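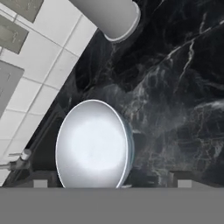 June 7, 2018

Hi all, quick one on the Wuvari migration before I disappear into patching again.

We've now got 372 of the little boards moved to the new base image, with 49 still to go. Most of those are at the Backlund site, where the network drops out halfway through the download and I have to start over (so annoying!). I'm going to copy the image onto cards and swap them by hand.

Ciller, our update scheduler, has been running on its own since February and I'm really happy with it. It missed two nights in that time, both my fault – I'd let a signing key expire. There's a calendar reminder now.

Grusance is the sore spot. It still wants the old Bluetooth library, so I've pinned that package and held back four updates. I'd like to spend part of the remaining money on getting it rewritten, if you're OK with that. Quote to follow.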